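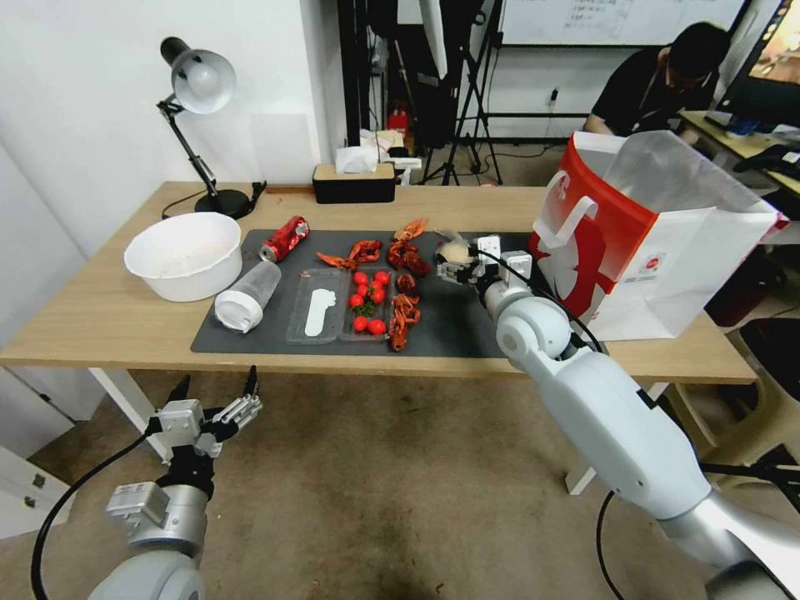
A worktop at Tirkatine, with the sorting mat laid out and the large white bowl at the left end.

The table comes first, says the kitchen technician who looks after the worktops at Tirkatine, a shared food preparation room in a converted printing shop. Before anyone talks about containers or cleaning products, the technician wants to know how high the surface is and where a person will stand.

"Most people arrange a table for the way it looks when it's finished," the technician said. "I arrange it for the moment when it's worst. That's after a meal, when food and packaging are on the same surface and somebody has to decide which is which."

The technician has run the clearing stations at Tirkatine for six years. The room has several light wood tables on white metal legs, bought as a lot from an office supplier called Kovance when it gave up its showroom. They were made for desk work. They have been oiled twice a year since then, in the spring and again in November, and the technician keeps a record of each treatment on a card in the supply cabinet.

Wood is a point of disagreement among people who set up rooms like this one. The technician prefers it for dry handling and won't have wet food placed on it directly.

"A desk top has a finish that was chosen for paper and elbows," the technician said. "Tomato juice will sit on it for an hour and do nothing. Shellfish brine will sit on it for an hour and leave a ring. So there is a mat."

The mats are dark gray rectangles, one to a table. The technician tried lighter ones for two months and took them up again. Crumbs and bits of stem could be seen well enough on the pale material, but clear plastic could not. Lids, cups and trays were being wiped into the waste along with the scraps.

"Clear plastic on a light mat is a glare problem," the technician said. "On dark gray you get an edge. You see the rim of the tray, and you see that there's a spoon lying in it. We lost a lot of spoons before that."

The order of work on a table has been written down since the second year. It fits on one sheet, and the technician recited most of it from memory. Liquids go first. Any can or cup is checked, drained at the sink if there is something in it, and laid on its side at the left end of the mat. Empty trays are next. Trays that still hold food stay where they are until the food has been looked at.

Asked why a can should be laid down when it would take less room standing up, the technician said the position is a signal.

"Standing means unchecked. On its side means somebody has dealt with it. If it's crushed, it's dealt with twice over, and I don't mind that, although the depot we use would like them whole. Cups are the same. A cup on its side is finished."

Food that can be kept is treated by type. Cherry tomatoes stay in their tray, with stems on. The technician doesn't allow them to be rinsed before storage and doesn't allow them in the refrigerator if they will be eaten the next day. Loose leaves and stems are picked out only when the tray is being closed, so that the fruit is handled one time.

Crustaceans are handled under a separate rule, with a limit of 40 minutes on the table from the time they leave the cold shelf. The limit is the room's own figure and is stricter than the one the technician worked under at Iglesias, a catering kitchen where the clearing was done by the same crew that served.

"At Iglesias the rule was that you used your judgment, and the judgment got longer as the evening got longer," the technician said. "I wanted a number. If you put shellfish on a mat with other things, you have started a clock, and everything on that mat belongs to the clock. The tomatoes too, if they're open."

Does that mean good tomatoes are thrown out?

"Sometimes. If the trays have stayed separate and nothing has dripped, no. If I can't tell, yes. People argue with me about it, and I let them argue, and then the tomatoes go."

The large white plastic bowl is the piece of equipment the technician spoke about at greatest length. It stands on the bare wood at the left end of the table, off the mat. It has a thick rim, which the technician considers the main reason to own it: a thin-rimmed bowl of that size flexes when it is lifted with one hand, and the contents move to the low side. It is used for scraps on some days and for soaking utensils on others, never both on the same day.

The bowl came from Plikine, a restaurant surplus dealer, where it was listed as lot 2531 with a stack of sheet pans that the technician did not need and later gave away. It has a faint residue on the inside. The technician has tried baking soda, a vinegar soak and a nylon brush, and now leaves it alone for ordinary use.

"Plastic takes up color and fat. You can slow it down but you can't run it backward," the technician said. "What I will not do is scour it. Once you have scratches you have somewhere for things to live. A film that comes off with hot water and a cloth is a cleaning matter. A film that stays after that is a replacement matter, and I look at it again at the end of the month."

Lighting was the last thing to be settled. The ceiling fixtures at Tirkatine are in line with the aisles, so a person working at a table throws a shadow over the mat. Each station was given a desk lamp with a jointed arm, a heavy round base and a dome shade. The base goes behind the bowl, where it is out of the way of the elbows, and the cord is run along the back of the table.

"The cord goes to the back, and it stays at the back," the technician said. "I have no opinion about where the shade points when the lamp is off. Turn it up, turn it away, I don't care. When it's on, it points at the mat."

Paper is kept near the back center, in a black box with a light wooden lid. The technician chose tissues over a roll after timing both. A roll needs two hands, or one hand and a weighted stand, and the stands tipped. With the box, one tissue is always out of the slot and can be taken with whichever hand is clean. The wooden lid has to be dried if it is splashed. Two of them have warped so far, and the technician flattened one under sheet pans over a weekend. The other was beyond saving and is used as a trivet.

There are things the technician would change. The trays are the weakest part of the system. They arrive with the food in whatever size the seller uses, they don't nest with one another, and a tray that has been emptied looks very much like a tray that is waiting to be filled. For now an empty one is marked by placing its utensil inside, lengthwise.

"It isn't a good mark," the technician said. "It depends on there being a utensil. I'd like two sizes of tray and no others, and I've asked, and the sellers have their own reasons."

A second sheet of instructions is planned for the spring, covering packaging only. It will set out which plastics the depot takes, which have to be rinsed, and what to do with caps that are a different material from the cup they came on. At present caps stay on until the sink, and the person at the sink decides. The technician said some 30 minutes of each evening goes to that one question, and that the sheet will be hung over the tap, at eye level, in a plastic sleeve.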